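How to Fix a Kitchen Drawer That Sticks

Posted Aug 22, 2025 by Iraklis Chrysikopoulos

The drawers in our kitchen run wood on wood, with no metal slides. Every summer two of them start to drag, and by September the wide one under the counter needs both hands. This is the method I use on them. It works for dressers and old desks too.

What you need

A pencil, a candle stub or a block of paraffin, 120 and 220 grit sandpaper, a sanding block, wood glue, a damp rag and a vacuum. A small block plane helps but you can do the job without one.

Step 1: Empty the drawer and take it out

Most older drawers lift up and out once you pull them to the stop. If yours won't come, look underneath for a small wooden tab that turns. Don't yank on the front. The joints there are often the weakest part of the box.

Step 2: Check the box before you sand anything

Set the drawer on a flat table and push on opposite corners. If it rocks or shifts out of square, the joints are loose and sanding will only hide the problem for a while. Work some glue into the loose joints, clamp the box, and measure from corner to corner both ways. The two measurements should match. Wipe off the extra glue with the damp rag and leave it overnight.

Look at the bottom panel as well. On our Illow dresser the panel had slipped out of its groove and was sagging onto the rail below. I slid it back in and put one small nail through the back edge. 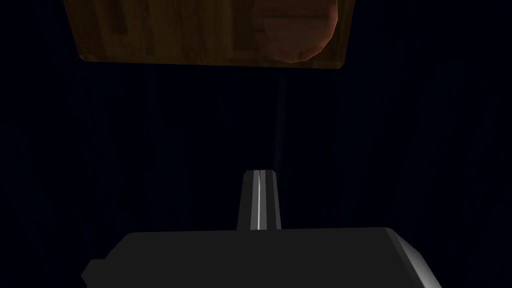
Step 3: Find the high spots

Vacuum out the opening first, including the back corners. Crumbs and grit can jam a drawer all by themselves. Then rub pencil along the bottom and top edges of both sides, put the drawer back, and work it in and out a few times. Where the pencil has smeared or turned shiny, the wood is rubbing. Check the runners inside the cabinet for matching marks.

Step 4: Sand a little at a time

Wrap the 120 grit around the block and sand only the marked places, with the grain. Try the drawer after every few strokes. Finish with 220. If you are doing this in humid weather, stop as soon as the drawer moves freely, or it will be sloppy in winter when the wood shrinks.

Step 5: Wax the runners

Rub the candle hard along every edge that slides, then do the same to the runners. Slide the drawer back and forth to spread the wax. Skip cooking oil and spray oil. They soak in, collect dust and can swell the wood.

When the runner is worn out

If there is a groove worn into the runner, wax won't be enough. You can pry it off, turn it over and glue it back with the flat side up. If both sides are worn, cut a new strip from straight maple or oak. Mine was 13 inches long and came from a scrap.

I wax ours once a year. The wide drawer holds the pans and needs it more often.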